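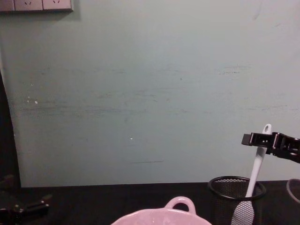
Figure 2. Painted plaster wall behind a table, showing horizontal scuff marks at mid-height. A row of sockets is visible at upper left.

3.2 Wear on painted interior walls

Surface marking was recorded separately from damage to the plaster itself. The two are often merged in maintenance returns, where both are entered as 'redecoration', and the cost of one cannot then be separated from the cost of the other. For the present survey a mark was counted as wear if it affected only the paint film, and as damage if the substrate was exposed or had lost its shape. Small chips were treated as damage regardless of size.

The survey covered 514 wall sections in the teaching and office buildings at Travoncombe. A section was defined as the area between two vertical breaks (a corner, a door lining, a window reveal or a full-height fitting), from skirting to ceiling. Sections shorter than 1,000 mm were left out, as were walls with tile, timber panelling or vinyl covering. Each section was assigned to one of two groups according to whether furniture stood against it at the time of the visit. No attempt was made to find out how long the furniture had been in that position.

Marks were logged by height band. The lower band runs from the top of the skirting to 600 mm, the middle band from 600 mm to 1,200 mm, and the upper band covers the remainder. Where a mark crossed a boundary it was entered in the band that held the greater part of its length. Direction was noted as horizontal, vertical or mixed. Horizontal marks of the kind in Figure 2 are of particular interest here, as they can be compared directly with the heights of table edges and chair backs listed in the furniture schedule.

In sections with furniture against the wall, the middle band carried most of the horizontal marking. The lower band was marked less often than expected, although where marks did occur they tended to be heavier and were more likely to be classed as damage. Sections without furniture showed a different pattern, with marking concentrated in the lower band and near door openings. Corridor walls fall almost entirely into this second group and are discussed in Section 3.4.

Paint type had a visible effect on how marks were recorded. Two finishes were in use across the site: the older Etura matt, applied before the last refurbishment, and Coste eggshell, which replaced it in all rooms decorated since. Matt surfaces held grey transfer marks that could not be removed with a damp cloth, and several sections showed polished patches where cleaning had been tried. On eggshell the same cloth test removed part of the transfer in most cases, but fine scratches were easier to see under side lighting. The comparison should be read with care – the matt sections are older, and age and finish cannot be fully separated with the data available.

Colour was not controlled. Pale greens and off-whites account for the greater part of the sample, and dark marks are more readily seen on these than on the mid-grey used in the stairwells. The stairwell counts are therefore likely to be low. Readings taken with the Famow gloss meter do not depend on colour in the same way and are given alongside the visual counts in Table 4.

Fixings and service outlets were logged only where marking lay within 150 mm of the plate. The purpose was to test whether plugging and unplugging adds to local wear. Too few sections met this condition for the two finishes to be treated separately, and the results are reported for the whole sample in Section 3.5.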